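Reiko Yoshida wrote:

> The counter circuit at Dunilthorpe trips when both heating appliances run. Breaker is 15 A. Can I swap in a 20 A and be done with it?

No. The breaker protects the wire, and 15 A circuits are usually run in 14 gauge, which is too small for a 20 A breaker. Pull the panel cover with the main off and read the cable jacket before ordering anything.

Add up the nameplates too. Mine come to 88 percent of the rating with the toaster alone, and the oven puts it well over. It trips in 3 minutes, as it should.

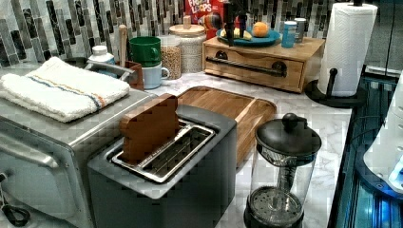
If the jacket says 12 gauge along the whole run, the larger breaker may be allowed. Otherwise run a second circuit. My run was 37 feet. Gilles has the old panel schedule from November, but row 13 is mislabeled.

Raphaël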